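Clearing out the back bedroom

22 January 2021

We moved to Cinstead in July and the back bedroom has been the place where things go ever since. If something had no home it went in there and the door got shut. I took this week off work and decided to deal with it.

The cables were the first thing I got stuck on.

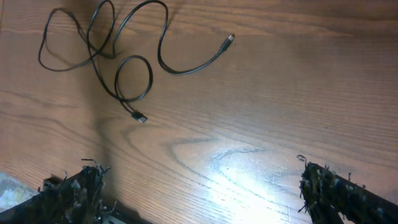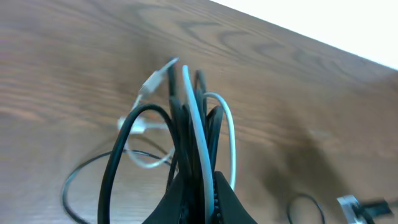 What I kept and what I didn't

My rule for cables was simple. If I could name the thing it plugged into, and I still owned that thing, it stayed. Everything else went in a bag for the electronics drop-off at the Fedby transfer station. They take cords, chargers, old phones and small appliances for free. They will not take anything with a loose battery, so I put those in a jar to deal with later. The jar is now on the kitchen windowsill, where it will probably stay until spring.

The ones I kept got a strip of masking tape with the name written on it. I have tried the colored ties before and I could never remember which color meant what.

Paper

Paper took most of two days. I had bank statements going back to an account I closed before I met Renji, and a folder of manuals for appliances we left behind in the old apartment. I also had every pay stub from the Nostus job, which I left a long time ago and don't miss.

I called Malathi Kamath, who did our taxes last year, and asked how long I needed to hang on to things. She told me to keep the returns themselves and anything to do with the house, and gave me a cutoff for the rest. I won't repeat it here as she said it depends on your situation. Ask whoever does yours.

The shredder we own takes 6 sheets at a time and overheats. After the first hour I gave up and drove two boxes to the print shop, which shreds by the pound. It came to less than I would have spent on a better shredder.

The desk

There was a Sakamoto desk under all of this. I had been looking at new desks online since the fall and had one saved in a cart, and the whole time I had a perfectly good one holding up boxes. One drawer sticks. I rubbed a candle stub along the runners and it is a bit better, though you still have to lift it as you pull.

The desk measures 60 inches across, so it only fits on the wall opposite the window. I would have liked it under the window but the radiator is there. I pushed it into place on my own and scratched the floor doing it. The scratch is mostly under the rug.

Books

I did badly with the books. I meant to get rid of half and I let go of 40, nearly all of them paperbacks I had read once. The library isn't taking donations right now, so they are in the trunk of the car. Renji Ebihara, who I'm married to and who has more books than I do, got rid of three and then took one back out of the box.

I did find my grandmother's cookbook, which I thought had been lost in the move. It was inside a pillowcase with a set of curtain hooks. The page for plum cake is stuck to the page for pickled beets and I am not going to try to separate them.

What's left

The closet. I opened it, looked at it, and closed it again. There's a rolled-up carpet in there that came with the house and at least one suitcase with something heavy in it. I go back to work tomorrow, so it will have to wait for the next free stretch.

I also need a lamp for the desk. The ceiling light is behind you when you sit down and your own shadow falls on whatever you're writing. If anyone has a clamp lamp they like that doesn't droop after a month, leave a comment and tell me which one.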